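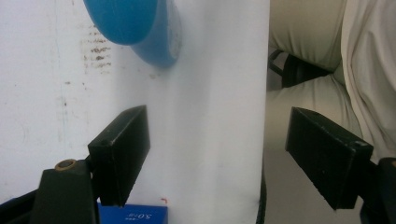 Rust-colored marks on an off-white wall.

Home | Features | House & Money | Archive

October
By Martin Sumeck

The fresh start that comes in a can

Every fall the paint companies discover that I am unhappy. They know it before I do. The flyers arrive with the first cold week, and they all say the same thing: one weekend, one coat, a new room, a new you.

I have painted the same hallway three times in ten years, so I feel entitled to some doubts.

The latest promise is the stain-blocking wall paint, sold at a price that used to get you the paint, the roller and lunch. Druscombe, the home store out by the highway, has given it a whole aisle. The can I bought there cost $45. The store's own plain white was $33 and stood on the bottom shelf, where you have to kneel to find it. I asked the clerk what the extra money bought me. He read me the label. I had already read the label.

What it says is that the paint covers water marks, smoke, rust and "everyday life." I would like to know who tested it against everyday life and how long they waited. A brown mark on a wall is usually telling you something. Water is getting in, or a nail is rusting under the plaster, or a pipe is sweating in the dark. Cover it and you have a clean wall with the same pipe behind it. A good primer will hold back an old stain from a leak that has been fixed. On a live one you are buying a few months of quiet.

My hallway mark came back before spring each time. The third time I paid a plumber, who was in the house for 30 minutes and replaced a fitting the size of my thumb. He left a hole in the wall that I then had to patch, and the patch is ugly, but it has stayed dry for two winters.

I don't blame paint for this. Paint is fine. My quarrel is with the idea, repeated in every home show and glossy insert, that the surface is the job. Heiskanen, which sells a subscription that mails you a new wall color each season, calls its customers "refreshers." Rivilov offers a phone app that shows your room in any shade you like. I tried it one Saturday. It turned my hallway sage green and it painted over the crack, too, very neatly. The crack was still there when I put the phone down.

There is a duller way to go about it. Press the wall with your thumb and see if it gives. Draw a pencil line around the mark and look again after a heavy rain. Ask what is on the other side. If the line still holds after a couple of months, go to Druscombe, get down on your knees and buy the cheap can.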